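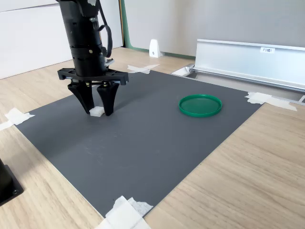

Hirum Owners' Club - Workshop and Tools Section

Aug 12, 2023
By Yutong Hou

I've had the Vunon digital tyre inflator in the boot all summer and I'm completely sold on it. My old foot pump took an age and left me red in the face, so anything would have been a step up, but this is a lovely bit of kit!

You set the pressure, press the big button and it stops by itself. Going from 16 psi to 30 on a very sad rear tyre gave me time to check the oil and not much else. The other three only wanted a top-up. I compared the reading with the Väisänen gauge I keep in the garage and the two agreed every time (I did go round twice, I'll admit).

The hose is long enough to reach both back wheels of my estate from the socket in the boot, and the screw-on end doesn't hiss half your air away when you take it off. Grumbles? It's loud - don't use it at six in the morning - and the carry bag is a tight squeeze once the hose has been out. The torch on the side is a bit feeble too.

I tried a friend's Ernix before buying and it was quicker, but heavier and harder to read in sunshine. I'd still pick mine.

Comments (2)

Moss_green: Does it do bike valves?

Yutong Hou: Yes, the adaptor is in the bag, under the flap.

Contact the section | © 2023 Hirum Owners' Club | Back to top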